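Gramcombe Allotment Association
Minutes of the March meeting

Opened 7.30 pm, Yaroslav Hnatiuk in the chair. Last minutes agreed.

Water: the Hellthorpe Lane tap still leaks. Quote of £1,000 to replace the pipe accepted.
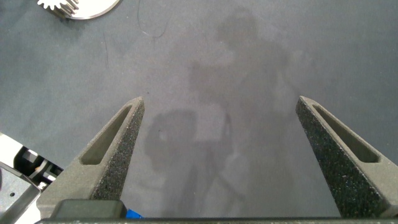

Plots: 4 are vacant. Letters to go to the next names on the waiting list.

Funds: balance £3,000 before the pipe work. Rents stay the same.

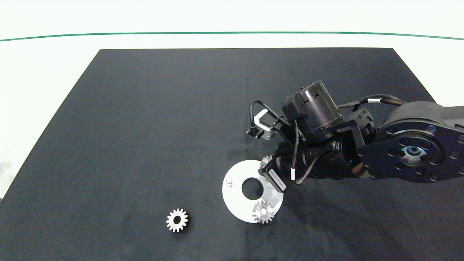

Dark mat on the white table

AOB: Altoston seed swap, 2 pm start. Closed 8.40 pm.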